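Flondbridge Laundry Set – data card

Version of 30 May 2024. Maintained by the Karklow group. Please read the collection rules before you add new episodes.

Contents

The set has 867 episodes of front-loading machines, recorded with a head camera. Of these, 533 are for training and the others are kept for testing. The files are sorted by site, then by machine.

Rules for work at the machine

1. Open the door fully before the arm comes near the drum.
2. Move slowly close to the rim. The gripper must not push on the door or its hinge.
3. Keep cables of the arm away from the opening.
4. Do not cover or remove the labels of the owner. Some are in Chinese – we keep them in the original script in the notes.

Door open, clothes in the drum:

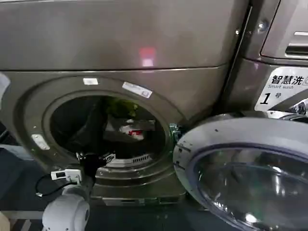
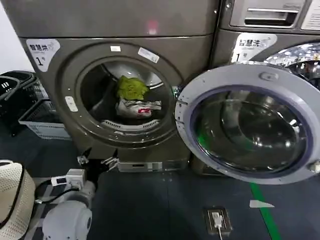
5. One operator stays at the stop button during the whole episode, also in the breaks.
6. If a garment falls on the floor, finish the episode and mark it "dropped". Do not delete it. Failed episodes are useful for us.
7. Before upload, check that no face or phone number can be seen.

Known problems

In 13 episodes the time stamps of the arm and the camera do not agree. They are listed in the file damotitz_sync.txt. Please do not use them for timing tests.

License

Free for research. For other use, write to the maintainers first.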